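Latitz 300: pinza de mano para enseñar tareas de recogida

Referencia 3051. Disponible. Se sirve con funda, cargador y hoja de arranque en español.

¡Hola! Soy Khrystyna Symonenko y llevo la parte de equipos de oficina y almacén en Clekex, así que esta ficha la escribo yo y no el fabricante (la suya la tenéis en el PDF, con todas las curvas de fuerza que queráis). Aquí os cuento lo que yo querría leer antes de comprar una cosa así para un sitio donde trabaja gente.

La Latitz 300 es una pinza que se lleva en la mano. La coges por el mango, haces la tarea como la harías tú y el sistema guarda el movimiento para que luego lo repita el brazo. No hay que programar nada, y eso en mi equipo se notó muchísimo: los que mejor enseñan son los que llevan años recogiendo, doblando y colocando, y antes se quedaban mirando mientras un integrador de fuera escribía código. Ahora la pinza la tienen ellos.

Para qué la usamos

Nosotros la tenemos en la planta de oficinas de Dauda, con el turno de tarde. El trabajo consiste en dejar los puestos listos para el día siguiente: retirar prendas y bolsas olvidadas, llevarlas a la estantería de objetos perdidos, recoger cosas pequeñas del suelo y de las mesas, devolver las sillas a su sitio. Suena fácil, pero las telas son un horror para cualquier máquina, porque se arrugan de otra manera cada vez y además se enganchan con todo. Por eso casi todas nuestras demostraciones son con tela.

Lo que trae la caja

Pinza Latitz 300 con cuerpo de plástico.
Dos juegos de dedos de recambio.
Cargador y cable trenzado.
Licencia de un año para el programa de revisión.
Capacidad para 200 demostraciones antes de descargar.

Lo que cambia para la gente

Voy a ser clara, que luego me escribís preguntando. En Dauda el turno tiene 13 personas y sigue teniendo 13 personas. Lo que ha cambiado es el reparto. Dos tardes por semana un grupo se dedica a grabar, y el resto hace la ronda de siempre con el brazo Bodov ocupándose de las zonas ya aprendidas. Jihad Masri, que al principio no quería ni tocarla, se ha convertido en quien decide qué demostración vale y cuál se tira, y esa responsabilidad ahora va en su nómina (¡costó lo suyo, pero va!).

También hay pegas, claro. La muñeca se cansa si grabas mucho rato seguido, y yo os recomiendo turnaros cada media hora aunque el manual no diga nada. Y al principio da apuro que se guarde cómo trabajas. Nosotros pactamos por escrito que las grabaciones sirven para entrenar el brazo y para nada más, sin medir tiempos de nadie, y que cualquiera puede pedir que se borren las suyas. Si vais a comprarla, hablad de eso antes de abrir la caja, por favor.

Consejos de uso con tela

Agarrad la prenda por donde haya más cuerpo y no por el borde. Cuidado con las cremalleras, que se meten donde no deben. Con sillas de respaldo de malla conviene tirar hacia arriba y despacio, y si la prenda se resiste, soltad y empezad otra vez: una demostración con tirón enseña a dar tirones.

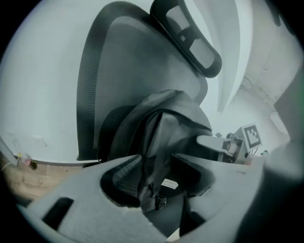

Babatunde Sani: a mí lo que me preocupaba era que, una vez enseñado todo, ya no hiciéramos falta, y sigo preguntándolo en cada reunión. De momento cambian los muebles cada dos por tres y hay que volver a grabar, pero me gustaría verlo en el convenio y no solo en un acuerdo de planta.

Pues le doy la razón a Babatunde, y en Clekex ya no vendemos la pinza sin una sesión previa con la plantilla, que va incluida en el precio y dura una mañana. La da Maximiliano Carrasco y se puede hacer en vuestro centro.

Pedidos y servicio

Plazo de entrega habitual: una semana en península, algo más en islas.
Garantía de dos años, dedos aparte (son desgaste).
Para recambios, indicad siempre la referencia 3051 y el color de los dedos.
Si queréis probarla antes, tenemos una unidad de préstamo. Escribidme con el tipo de tarea y el número de turnos y os digo cuándo queda libre.

Ficha revisada el 9 nov 2022.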